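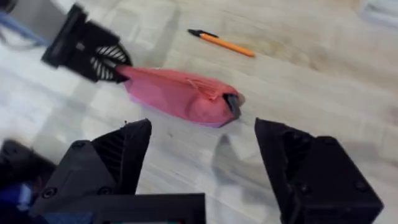

Pink fabric pouch and orange pen on the bench top, June.

Notebook 11, Orkport textile workshop. Entry opened 9:40 a.m.

Subject: colorfastness of the Bivaton reactive dyes on plain cotton.

Dye lot 3143 was received from the Truvville store and entered in the register. The cotton was scoured and rinsed twice before use. Nineteen swatches were cut from the same bolt and marked at one corner in pencil.

The bath was held for over 23 minutes at the lower setting. Soda ash was added in two parts, as the Ranasinghe procedure requires. Uptake was even on most swatches — the darker shades showed slight streaking along the fold.

Rub tests, dry: no visible transfer on the pale shades, faint transfer on the navy. Wet rub tests are to follow once the swatches have rested overnight.

Colleagues are asked to leave the drying rack in place and to record any change to the rinse water in this book. The soda ash jar needs refilling before the next bath.

Entry closed 4:15 p.m.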